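June 1, 2024

Up early to get the canoe on the rack before the wind came up. Danuta Michalski had the sampling bottles packed and the labels written out, so we were on the Plilik by the time the fog lifted. The creek is low for this time of year. We scraped bottom twice above the Vogler bridge and had to get out and walk the boat over the gravel.

We do the same five stations each time. Station two was cloudier than I have seen it since October. There is a new cut in the bank on the east side, and the willow stakes we put in last year are gone, roots and all. I took the depth and marked the place on the map. Danuta thinks the water is coming off the Vestik lot when it rains, where they stripped the grass and never put up a silt fence. I think so too, but I wrote down only what we measured.

At station four we saw a heron, a lot of small fish, and a muskrat that did not care about us at all. The water there was clear. It usually is, with the marsh right behind it.

Got home, rinsed the bottles and ate lunch standing up. 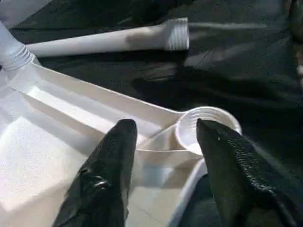
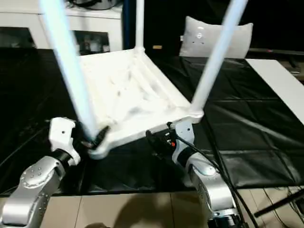
Filed under: Creek Notes

After lunch I read the town's draft of the shoreline plan, all 67 pages. Most of it is sensible. The part on buffers asks for a strip of native plants along new building lots but says nothing about lots that are already cleared, so the Vestik property would not be touched by it. I wrote a comment saying so and kept it to one page. The map on page 12 also has the Protuvberg outfall on the wrong side of the road. I put that at the bottom.

Macarena Arrieta called at four about the planting money. The county will pay for 600 plugs if we can get them in the ground this fall. She wants sedge and blue flag along the low stretch and no more willow until the bank is cut back to a gentler slope. I said that was fine with me. We still need the landowner's signature, and he is away until the middle of the month.

Entered the readings in the evening. Dissolved oxygen at station two was lower than last time, the others nearly the same. I will go back after the next hard rain and take one more there.

Left knee sore from the gravel. Need new waders.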